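Home Topics Unanswered Tags Log in

Scoring partial success in granular scooping trials

3 min read

Question

I'm evaluating an imitation policy for scooping grain from a bowl into a cup. The test set is 641 rollouts. Scored as binary success, two checkpoints come out within a point of each other, but on video one of them clearly spills more.

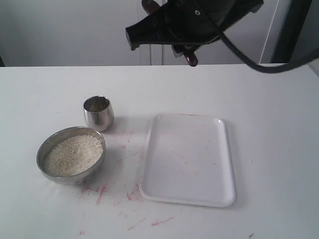
The scoring script, written by Rahel Ruchti in April, only checks whether the cup weight passes a threshold. The bowl is refilled to the same mark before each trial. Is there an accepted way to score partial transfers without labeling every frame by hand?

Usitz

Answer 1 (accepted)

Split the trial into stages and score each one separately. We use:

1. Tool acquired. The spoon leaves the tray and stays in the grasp for 30 frames.

2. Load. Weigh the source bowl before and after the scoop.
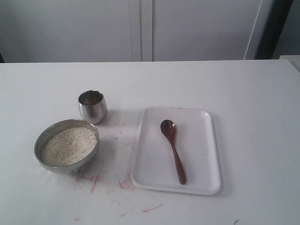

3. Transfer. Cup weight divided by load weight. Report the median and the quartiles. A mean hides the trials where everything was dropped.

4. Spill. Load minus cup weight, minus anything still on the spoon.

Stage 4 is probably where your checkpoints differ. Use a paired test over matched start poses. With 18 start poses the confidence interval will be wide, so publish it.

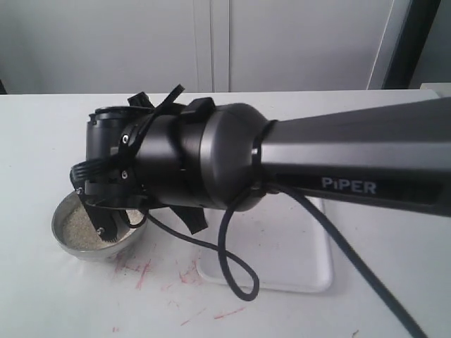 Contact faults need their own code, separate from the stages. Our first rubric put every failed load under "missed scoop", which mixed bad spoon angles with trials where the hand itself went into the material. A fingertip down in the bowl, with the other finger hanging free beside it, is a grasp or height error and says nothing about scooping skill. When we recoded, 11 trials moved out of the load category and the ranking of two policies swapped.

Dreker

Answer 2

Agree with the stages. I would add the wrist view to the logs if you aren't saving it already. Spill direction is hard to judge from a fixed side camera, and grain on a white table has poor contrast.
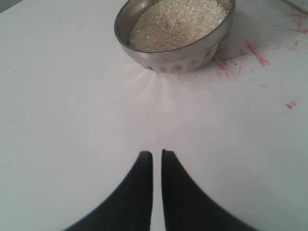
Save at the control rate and store the timestamps with the scale readings. Ours drifted by nearly a second over a long session and the load values were assigned to the wrong trials.

Chávez

Answer 3

just use a bigger cup. threshold problem goes away

Zuteck

Related Ask a question Help Back to top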